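5.3 Failure during release: the sticking finger

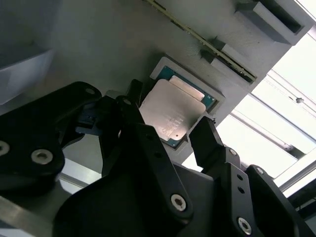

Figure 4. Wrist camera view, gripper at the processor in its recessed holder, one finger either side of the heat spreader.

One reviewer of the workshop version objected that a release fault is no fault of the gripper at all, that we had a badly made holder and were blaming the hand for it. Fair point, and we went back and checked. The holder matters. But the fault also came up with the holder swapped for a flat pad, less often, so we keep it under gripper faults and discuss the holder seperately in 5.4.

What happened. During the long run on the Kommont cell the hand was told to open after placing a processor. Controller reported open. Left finger was open, right finger was still in light contact with the substrate edge. Arm then retracted at normal speed and took the part with it, tilted, up to the point where it slipped and fell back across the rim of the recess. Two contacts damaged on the first one we inspected. No alarm raised. The cell went on to the next cycle and tried to place a second processor on top of the first, and the force limit stopped it there.

The run covered 2,777 place cycles. We logged 8 of these events. In 7 of them the arm was stopped by the force limit on the following cycle, as above. In the remaining one the dropped part had slid clear of the recess and the next placement went through as if nothing was wrong, so the fault was only found when the tray was emptied on Tuesday morning. This last case is the one that worries us most — a silent failure with a good status code.

Cause. The open signal in the Noltex driver is taken from the motor encoder and not from the finger. Linkage between the two has play in it, and the play grows with use. With a new linkage the finger follows the motor closely. After the long run the right side lagged enough that "open" at the motor was still "touching" at the tip. Tightening the joint screws helped for a while, then the lag came back. We did not measure wear on the joint pins directly, this should be done.

Second factor is timing. The Strand motion planner starts the retract as soon as it sees the status bit. There is no dwell. Adding a 300 ms wait before the retract removed most of the sticking in a short repeat but not all of it, and the repeat was to short to give a rate we would defend.

Why it was missed in simulation. The Seltska model treats the finger linkage as rigid. Release in the model is instant and symmetric, so this fault can not occur there no matter how many cycles are run. We had passed the release step on simulation results alone. That was a mistake on our side.

Changes made. Retract is now in two stages: a slow lift first, with the wrist force checked against the empty hand value, then normal speed. If the force is off the arm holds position and calls the operator. Nobody reaches into the cell before the drive is locked out, since the hand may still be carrying load while it reports open — the old operator sheet said otherwise and has been withdrawn. Joint screws are checked at the start of every shift.

Not solved: detecting a light touch below the noise of the wrist sensor. See 5.4 and the limits in Section 7.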